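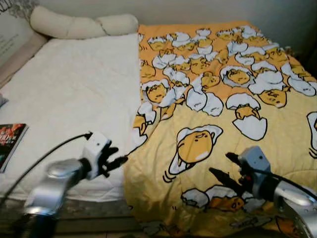
Jerkine 綿わた肌掛けキルト(Grimov シリーズ)

商品番号 178
お取り扱い Skatham 寝具店
ページ更新 2026年5月

当店の店主、Lutfa Siddiqui と申します。このページの文章は私が自分で書いています。日本語は大人になってから習いましたので、読みにくいところがありましたら、どうぞお知らせください。直します。

商品の説明

Jerkine の肌掛けキルトは、表地と裏地のあいだに綿のわたを薄く入れて、ミシンで縫いとめた掛けものです。春の終わりから秋のはじめまでは、これ一枚で眠ることができます。寒い季節には毛布の上に重ねてください。毛布の下に入れる方もいらっしゃいますが、私は上のほうが好きです。毛布が肌に近いほうが、暖かさを早く感じます。

わたの量はシングルサイズで500グラムです。厚い掛け布団に慣れている方は、最初に持ったときに「軽すぎる」と思うかもしれません。実際にそういうお電話をいただいたことがあります。冬の布団の代わりになる商品ではありませんので、その点だけご理解ください。

生地について

表地も裏地も綿100%の平織りです。シーツに使う生地よりも少しだけ糸が太く、手でさわると、さらさらとした感じがあります。買ったばかりのときは糊が残っているため、すこし硬いです。洗濯を何回かしますと柔らかくなります。

柄はプリントです。裏側まで色が通っている染め方ではありませんので、表と裏では見え方が違います。裏地は無地の生成りです。柄の位置は一枚ごとにずれます。同じ柄を二枚ご注文の場合でも、並べたときに絵がつながることはありません。

キルティングの縫い目は、シングルもダブルも同じ間隔です。以前の型は間隔がもっと広く、洗うとわたが片方に寄ることがありました。Grimov シリーズになってから、工場の Wickramasinghe さんに相談して、縫い目を細かくしてもらいました。その分、ふくらみは前の型より少なくなっています。ふんわりしたものをお探しの方には、前の型のほうが合っていたかもしれません。前の型はもう作っていません。

サイズ

シングル 幅140cm 長さ190cm
セミダブル 幅160cm 長さ200cm
ダブル 幅180cm 長さ200cm

寸法は縫い上がりの数字です。洗濯をすると縦の方向に少し縮みます。長さに余裕が必要な方は、ひとつ上のサイズをお選びください。

ベッドでお使いの場合は、マットレスの幅だけでなく、厚さも測ってください。横に垂れる部分は、厚いマットレスほど短く見えます。ご注文の前にメールで幅と厚さを教えていただければ、どのサイズがよいか、こちらで計算してお返事します。

ひとつの大きいベッドにお二人で休まれる場合、ダブル一枚よりもシングル二枚をおすすめすることがあります。夜中に引っぱり合うことがなくなりますし、洗濯機にも入れやすいです。どちらがよいかはご家庭によりますので、無理にはおすすめしません。

洗濯のしかた

1. 縫い目のほつれを見ます。糸が出ていたら、引かないで、はさみで短く切ってください。
2. びょうぶのように長く折り、そのあと端から巻いて、洗濯ネットに入れます。
3. 水またはぬるま湯で洗います。洗剤は普通の液体のもので大丈夫です。漂白剤は使わないでください。
4. 脱水は短い時間にします。
5. 物干しざおを二本使って、M の字の形に干します。途中で一度、裏と表を返してください。

最初の洗濯では色が少し出ますから、白いものとは別にしてください。2回目からは、同じような色のものと一緒に洗ってもかまいません。

乾燥機は低い温度なら使えます。ただし縮みは大きくなります。アイロンは必要ありません。しわが気になる方は、干す前に両手で生地をたたいて伸ばすと、だいぶ違います。

マットレスカバーとの組み合わせ

キルトと一緒に、中わた入りのマットレスカバーについてのご質問をよくいただきます。当店のカバーは白だけです。四つの角にゴムのバンドが付いていて、マットレスにかぶせて使います。カバーの上にシーツを敷き、その上で休んでください。カバーだけでも眠れますが、汚れやすくなります。

カバーの洗濯は、キルトと同じ方法です。わたがポリエステルなので、乾くのはカバーのほうが早いです。

しまい方

10月になりましたら、洗ってよく乾かしたものを、布の袋に入れてしまってください。袋は商品に付いています。ビニールの袋や圧縮袋は、わたがつぶれて元に戻りにくくなるので、私はおすすめしていません。押し入れの場合は、下の段よりも上の段がよいです。防虫剤は綿だけなら必要ありませんが、ウールの毛布と同じ場所に入れるときは使ってください。

お値段(税込み)

シングル 8,800円
セミダブル 10,400円
ダブル 11,900円
マットレスカバー シングル 5,200円
マットレスカバー ダブル 6,900円

送料は全国同じで、一回のご注文につき700円です。キルトを二枚以上お求めの場合は、送料をいただきません。

お届けと返品

在庫がある柄は、ご注文から4日以内に発送いたします。在庫がない柄は工場に注文しますので、お時間をいただきます。その場合は、先に必ずメールでご連絡し、お待ちいただけるかどうかを伺います。

返品は、商品が届いてから5日以内にご連絡ください。洗濯をしたもの、タグを切ったものは、申し訳ありませんがお受けできません。縫い目に問題があったときは、洗濯のあとでもお取り替えします。写真を一枚送ってくださると、話が早く進みます。

よくいただくご質問

カバーをかけて使うものですか。
そのままお使いになれる商品です。カバーをかけても問題はありませんが、中で留めるためのひもは付いていません。

生地の見本はありますか。
あります。小さく切った生地を3種類まで、無料で封筒に入れてお送りします。柄の全体は見本ではわかりませんので、手ざわりを確かめるためのものとお考えください。

子ども用の小さいサイズはありますか。
今は作っていません。お昼寝用の大きさを希望される方が多いので、Wickramasinghe さんと話をしているところです。値段はまだ決まっていません。

赤ちゃんに使えますか。
大人と、ご自分で掛けものを動かせるお子さまのための商品です。赤ちゃんにはお使いにならないでください。

柄を選んで取り置きしてもらえますか。
一週間まででしたら取り置きいたします。メールに商品番号とサイズ、柄の名前を書いてください。柄の名前がわからないときは、色だけでもかまいません。

お問い合わせは、このページの下にあるメールフォームからお願いいたします。電話は私ひとりで受けておりますので、午前中は出られないことが多いです。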